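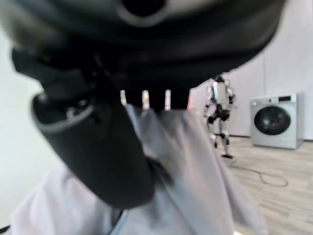

Home | Laundry | Drying | Ironing | Spare Parts | Trade

Hotex 400 Heated Drying Cabinet
Item no. 1498

The Hotex 400 is a freestanding drying cabinet for small laundry rooms, guesthouses, sports clubs and shared buildings. It dries by moving warm air past clothes on hangers and pull-out rails. There is no drum, so wool, rainwear and anything with a printed front can go in with the rest of the load.

The cabinet comes fully assembled. Feet and door handle are packed separately inside the bottom tray. The door is hung on the right and can be moved to the left with a cross-head screwdriver. Allow two people for the lift.

Rails and hanging space

There are 16 rails in all, set in two levels. The upper level folds flat against the back wall when you want to hang coats or long dresses. Each rail slides out separately on nylon runners. The runners are the same ones used on the older Handitz cabinets, so spares are easy to get.
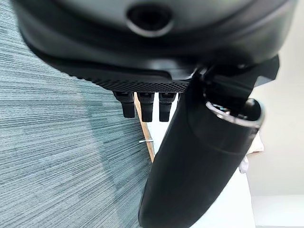
Catalog page 16

Shirts should go on hangers, with the top button closed. Heavy items such as towels and jeans dry best on the lower rails, close to the air inlet. Leave a gap between pieces. A packed cabinet will still dry, but you should expect to run it twice.

Controls

One dial sets the time and a second sets the heat: low, medium or high. Low is for wool and elastic. High is meant for cotton and work clothes. When the timer ends, the heater switches off and the fan keeps running for 10 minutes to cool the load. Opening the door stops both. The timer does not reset, and the program picks up again once the door is shut.

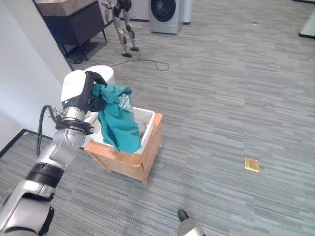
Installation

The cabinet can be vented through an outside wall or into an existing duct. The outlet is on top, toward the back. Use smooth pipe where you can and keep bends to a minimum. The Brunness wall vent fits without an adapter. Older Pilkington ducting needs the reducing collar, sold separately. Do not connect the cabinet to a flue or to a duct shared with a gas appliance.

Leave a hand's width of space on both sides. The floor should be level, and the front feet can be screwed out to make up small differences.
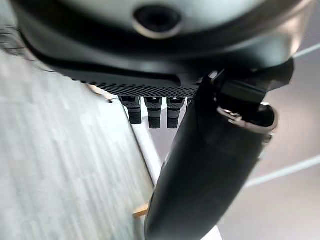

Plug the cabinet straight into a wall outlet, with no extension cord. On first use, run it empty on high until the timer ends. There may be a slight smell from the heater, which clears after one or two runs.

Care

Clean the lint filter once a week in normal use. It pulls out from behind the bottom tray and can be rinsed under the tap. Let it dry before putting it back. Wipe the rails and door seal with a damp cloth and a little dish soap. Do not use bleach on the seal.

Orders placed in June ship with the gray door only. White returns to stock later in the summer.

Related items
Handitz rail runners, pair
Brunness wall vent with flap
Reducing collar for Pilkington duct
Hotex lint filter
Hotex boot rack

Contact us | Delivery and returns | Back to top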